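Who Looks After the Robot?

You have probably seen a video of a robot doing chores. It picks up a cup. It folds a towel. There is cheerful music, and then the video ends. Makers of these videos would like you to think the robot does this all day long without any help.

Don't believe it too quickly. A robot with two arms needs a lot of looking after, and most of that work gets left out of the video. So we asked two people in the town of Flelstead who do it. Amnuay Panyasiri sets up the arms. Sławomir Szewczyk fixes them when they stop working. Their machine is called Kaewkla, and its job is to learn to handle things from a kitchen.

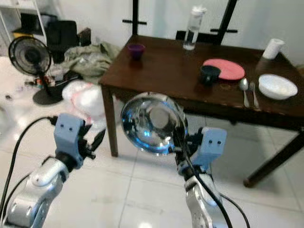

PARTS AND HOW THEY WORK

Kaewkla has two arms. At the end of each arm is a gripper, which does the job of a hand. It's a pretty poor hand. Yours has a thumb and four fingers, and your skin can feel if a plate is greasy. Kaewkla's grippers just squeeze and let go.

Try this at home. Put on thick mittens and lift a shiny metal bowl by its rim, using only your thumb and one finger. Did it tip? Now you know why Amnuay is fussy about how hard the grippers squeeze. Too soft and the bowl slides. Too hard and something bends.

Each joint in the arm has a motor inside, and each motor has to know where "zero" is. Think of a ruler with the first inch snapped off. You could still measure with it, but every answer would be wrong. If a motor's zero is wrong, the gripper reaches for a cup and closes on air. Setting the zeros is called calibration (say it: kal-uh-BRAY-shun). Amnuay does it at 8 in the morning, before anything gets picked up.

"People say the robot is smart," she says. "If I skip my morning check, it is not very smart by lunch."

Then come the cables. They carry power and messages to the grippers, and they have to bend whenever the arms bend. Bend a paper clip back and forth and sooner or later it snaps. The thin wires inside a cable can do the same thing, and you can't see the break from outside. Sławomir keeps a notebook of every repair. It is up to number 527, and he says cables fill more pages than anything else.
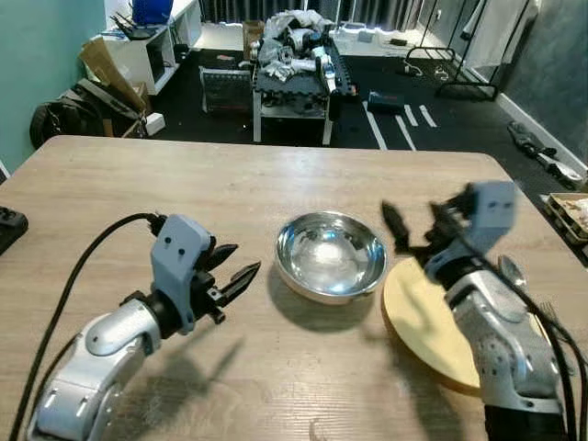
Both arms reach over the table, with a metal bowl in the middle.

What does a repair look like? Mostly it looks slow. First the power goes off. Sławomir waits, then checks again that it really is off, because a motor that wakes up at the wrong time can pinch a finger badly. He wiggles each plug. He swaps one cable for a new one and tries the arm. If it still won't move, he puts the old cable back and tries the next. Changing only one thing at a time is a good rule for fixing a bike, too.

Some companies promise robots that will need no care at all. A company called Rindingate told the Flelstead team that its new gripper fingers would last for years. Sławomir changed them after 3 months. Maybe the next ones will be better. He'd like to test them before he says so, and that seems fair to us.

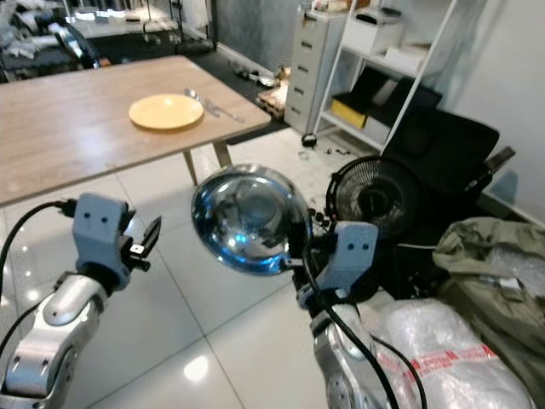
Testing comes after every repair, and it should be hard enough to catch a mistake. Closing the gripper on nothing tells you very little. It needs to hold on to real things with different shapes and weights. A work lamp makes a good test – one gripper has it clamped by the handle, and the round, shiny reflector sticks out to the side with a cord trailing down. A thing like that can twist in the grip if the fingers are worn. A spoon would be much kinder to a tired gripper, so be a little careful when somebody shows you a robot holding only a spoon.

So will robots like Kaewkla be doing your dishes soon? Amnuay thinks it will be a long wait. The next time you see one in a video, here are some questions to ask. How many tries did it take? Who set it up that morning? What broke last week, and who fixed it?

WORDS TO KNOW

Gripper: the part of a robot arm that grabs things.
Joint: a place where the arm bends or turns.
Calibration: making sure a machine's measurements are right.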